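Pratbridge Open Day Kitchen Table Set

README, second revision

Summary

This folder holds the recordings made at the Pratbridge open day in April, when the Troranus lab had its kitchen table running for visitors. There are 215 recorded runs, each 60 seconds long or less. Visitors picked the task from a printed sheet, and lab staff drove the arm by hand control. Nothing in the set was run by a trained model.

The set was put together for the people who came to the open day and asked for a copy, and for the two student groups that have used it since. It is small. If you need something to train a general policy on, you will want to combine it with other data.

The table

The work surface is a white tabletop, and the objects are ordinary kitchen things and toy food: a toaster oven, a plate, a colander, a ketchup bottle, a strawberry, an orange slice, a peeled banana and a few more. Between sessions the staff put things back by eye. Start positions therefore drift over the day, and you should not assume that two runs of the same task begin with the same layout.

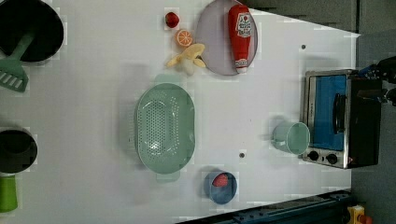

The task sheet had short instructions in plain English. Visitors could also make up their own, and the wording they used was typed in as spoken, including mistakes. We have left the spelling alone. Common tasks were:

- put the strawberry in the colander
- move the banana onto the plate
- take the ketchup off the plate
- open the toaster oven
- stand the mug up
- put the orange slice in the pot

The last one was asked for mostly by children and has the lowest success rate in the set.

How the session ran

Doors opened at 10 in the morning. Visitors came in small groups, heard a short talk, and then stood behind the rope on the long side of the table. One member of staff drove, and another kept the log. A run started when the driver pressed the foot pedal and ended when the driver pressed it again or the 60 seconds ran out. If someone leaned over the rope, the run was stopped and marked "interrupted".

The arm speed was held down for the whole day under the site's visitor rules. Motions are slower than in the lab's other recordings, and there are long pauses in which the driver is answering a question. We thought about trimming these and decided to leave them in. If you want them out, filter on the pedal log and the joint speed column together. Joint speed alone will remove some slow but real motion near the oven door.

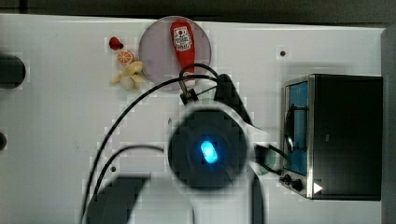

Contents of the folder

runs/ has one subfolder per run, numbered in the order recorded
video/ has the camera files, matched to runs by number
labels.csv has the instruction, the outcome and the driver code
log.txt is the typed log from the day, lightly cleaned up
stills/ has 1064 still images pulled from the video for labeling

Outcome is one of four values: done, partly done, failed, interrupted. "Partly done" means that the object was moved but did not end up where the instruction said. The outcome was entered by the person keeping the log. A second person checked the outcomes later from the video, and where they disagreed the second reading was kept.

Known problems

Video is compressed and shows blocky patches in places. Small print on objects often can't be read.

The gripper blocks part of the overhead view in many runs. Do not rely on that camera alone to judge a grasp.

The clock on the logging laptop was 2 minutes fast. Times in log.txt have not been corrected. Times in labels.csv have.

Some instructions name an object that was not on the table. These are marked in the notes column.

Sound was not recorded, and no visitor names were kept.

Use and credit

You may use the set for teaching and research. Please credit the Troranus lab, Pratbridge. The conversion scripts came from the Cheng workshop and have their own license file in the scripts folder. Copies are served from the Wirkon mirror; if a download stops partway, start again with the checksum list.

Changes since the first revision

Outcome labels rechecked. Duplicate stills removed. Driver codes added to labels.csv.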